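Camley Clothing and Packing Room
Progress report to the Donnelly Fund, second payment
Tue 23 January
Written by Duyên Dương, room lead

Sorry this is a few days after you asked for it. Short version first, then the detail by heading as per your form.

Short version: room is open and running, packing is going well, sorting is slower than we said it would be, shelving not in yet. Money on track apart from the one line, see further down. We'd like to move a bit between headings if you're ok with that.

1. What the grant is for (your form asks us to repeat this)

Taking in donated clothes and household bits, sorting, checking, then packing into bags made up for one named household and handed over at the Camley counter or by the referrer. Target in the bid was 1000 bags over the full year. Also some practice for people who want shop or warehouse work, how to fold, pack, dress a display, talk to someone at a counter.

2. Where we are

Bags out to end of last week: 120. Behind the straight-line figure, but we only opened the doors properly in November and the first weeks were mostly carrying tables. Weekly number is going up. Not going to promise the 1000 yet, will have a better idea by the next report.

People who have done at least one packing session: 46. Most come back. A few came once for the induction and we haven't chased, on the list to do.

Referrers signed up: 3. Wanted more by now. Two others have the form and are sitting on it.

3. The room

Layout has changed twice since the plan we sent you, so please ignore that plan. The big beige table is now the packing table and stays clear between bags. One bag on it at a time, standing up, finished, checked, off. Used to have four or five on the go and things ended up in the wrong one (a child's coat went to a single man in his sixties, he was very nice about it). White tables are for sorting. Grey mesh baskets go on those, they hold more than the cardboard boxes did and you can see what's in them through the sides, also they stack when empty.
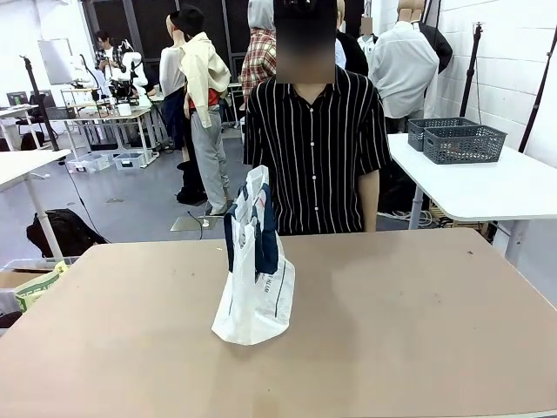

Floor is the weak point. Boxes and people's own bags end up under the tables whatever we say. We have asked Skerko for a price on a run of coat hooks and a low rack by the door, price came back higher than hoped but not silly. Would like to go ahead. Until then the rule is own bags right under, straps in, nothing in the walkway. Rule is kept most mornings and less so in the afternoons.

Walls have had a coat of white and that has helped no end with the light, especially late in the day. Two of the ceiling lights still buzz, landlord told, landlord told again.

4. Packing, what we've learned

Heavy things first, tins of polish, shoes, anything boxed. Then folded trousers and jumpers flat against the sides so the bag keeps its shape. Soft and small on top. If the bag won't stand up by itself on the table it's been packed wrong and gets done again, that's the whole test really and everyone gets it straight away.

We use donated carrier bags, whatever shop. Had a long talk about whether to buy plain ones. People on the recieving side told us they prefer an ordinary shop bag, you can carry it on the bus and it looks like shopping. So the line for plain printed bags (your heading C) has not been spent and we'd like to move it. See 7.

Handles are the usual failure. We double up for anything with shoes in. Thin ones go straight to recycling now.

5. Sorting

Slower than planned. Two reasons. Donations come in very mixed, clothes with kitchen things with toys, and we set the sorting up as if it would be clothes only. And we were too polite about what we kept. Since the new year anything stained or bobbly goes to rag on the first look, no second basket for "maybe". The maybe basket was full every single day and got nobody dressed.

Sizes still a problem. Labels cut out, labels wrong. Men's large and up runs out first, always. Women's small we could fill a lorry.

Winter coats went down fast before Christmas and we are asking for more through the Planer newsletter, they've given us half a page free.

6. Display and practice side

This part has gone better than the bid said. We put a full outfit together on a mannequin, hat, jacket, the lot, and change it as stock changes. It started as practice for the people wanting shop work. Now people coming to the counter ask for what's on it. Two of the regulars have had a trial shift each at Donnelly Road, one kept on for Saturdays.

Would be good to have another stand with a proper heavy base. They do get knocked in a room this size.

7. Money

Rent and power, as budget.
Tables and baskets, under. We got most of the tables second hand.
Shelving, not spent. Supplier let us down on the delivery date, then on the second date. Going elsewhere, Skerko quoting for this as well.
Heading C, bags, not spent, see 4.
Travel costs for people attending, over. More people, more buses. This is the one line that worries me.

Request: move heading C to travel, with whatever is left after that going on the hooks and rack. Can you confirm by email, don't need a letter. Full sheet is attached seperately with receipts.

8. Next period

Shelving in. Hooks and rack in, if agreed. The two slow referrers signed. Size labels redone on every basket, both ends. A second afternoon session, probably Thursdays, if we can get cover for the counter.

Visit: you said someone might come and see us. Mornings best, before the counter opens. Ring the side bell, the front one doesn't work.

Duyên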